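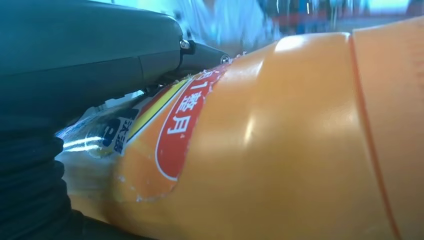
Section 4. Setting Up the Bathroom Shelf and Decanting Your Bottles

By Zanele Dlamini

If you've made it through Section 3, your Pindlow rack is on the wall, it's level, and you've pulled on it at least once to see if it comes off. (Mine did the first time. See the note on anchors in 3.6.) Now we get to the part I like, where all the stuff that's been living in a box under the sink gets a proper place.

I wrote this for the Pindlow three-tier rack and the Kado pump bottles that come in the bigger set. If you bought the rack by itself, you can skip down to step 8 and just load your bottles as they are.

What you'll need

The rack, already mounted
Your Kado pump bottles and their collars
The little funnel from the parts bag
A dish towel you don't care about
Warm water and dish soap
A marker or some labels
Whatever you're putting on the shelf: body wash, shampoo, conditioner, bath stuff

Clearing out and sorting

1. Bring everything out and put it on the towel. I mean everything, even the hotel minis. Big bottles can go on their sides at this point, as long as the caps are shut.

2. Wipe each bottle down with a damp cloth. Go around the shoulder and along any ridge in the plastic, where the old soap collects and dries into a crust. If there are crumbs or bits of fluff on the label, get those too, or they'll end up in your nice clean pump bottle when you tip it over.

3. Sort by who uses it and how often. Every day goes in one pile, once in a while in another. Anything that smells wrong or has separated and won't mix back together goes in the trash.

4. Check the labels before you go any further. We have a lot of bottles at our house with labels in languages I can't read, and my translation app does fine with most of them if I hold the phone flat and keep the glare off the plastic. Write down what the thing is and any warnings. I once washed my hair with foot soak for a whole September, so please take this step seriously.

CAUTION: Never mix two products in one bottle, even if they're both body wash and both orange. Some of them turn to jelly. And keep cleaning products off this rack completely. They don't belong at the same height as shampoo.

Decanting

5. Wash the Kado bottles and pumps in warm soapy water, rinse until there's no foam, and let them dry upside down with the pumps out. Overnight is best. If you're impatient like me, get the water out of the pump tube by pressing it over the sink until it only spits air.

6. Set the funnel in the neck and pour slowly. Thick body wash comes out in gulps, so tilt the big bottle a little at a time and let it settle between pours. Stop at the fill line, where the shoulder starts to curve in. The pump takes up room, and if you go past the line it'll push soap out around the collar and down your nice clean wall!

7. Screw the collar on by hand until it stops, then give the pump a few presses to prime it. If nothing comes out after 9 presses, take the collar off and check that the tube hasn't folded over at the bottom. You can trim the tube with kitchen scissors. Cut at an angle.

NOTE: Keep the original bottle until the pump bottle is empty. You may want the ingredients, and if somebody in the house breaks out in a rash you'll definitely want them. I tuck mine under the sink with the label facing out. If a bottle has a wrinkly outer wrap near the neck, peel that off before you store it, or water gets trapped underneath.

Loading the rack

8. Start with the bottom tier. Your biggest, heaviest bottles go here, standing up, with the backs touching the rear rail. A full family-size bottle is a lot heavier than it looks, and the bottom tier has the extra bracket.

9. Put the everyday pumps on the middle tier, with the spouts pointing into the tub. Leave a finger's width between bottles so you can grab one with wet hands and not knock its neighbor off.

10. The top tier is for light things: razors, a sponge, the face cloth. I keep a small plant up there and so far it's still alive.

11. Snap the front rail back on each tier. It clicks twice, once on each side. If you only hear one click, push the other end in.

CAUTION: Don't lay full bottles on their sides on the rack. Round ones roll under the front rail, and caps that seem tight will leak a little overnight. I found a puddle the first morning and blamed the rack for it, which was unfair.

Labels

12. Mark the dry pump bottles with the name of the product and the month you filled them. The Etwood waterproof labels have held up best for me, though you do need to press the corners down hard. Marker straight on the plastic works too but fades where your thumb goes.

Spare parts

The collar is part 100 and the replacement pump is part 209, in case you lose one down behind the tub. Mokgethi, the shop where I got my set, sells both one at a time. Have the part number ready when you ask, because the collar for the older Kado bottle looks the same and doesn't fit.

Next up is Section 5, the hooks and towel bar. You'll need the drill again, so don't put it away yet.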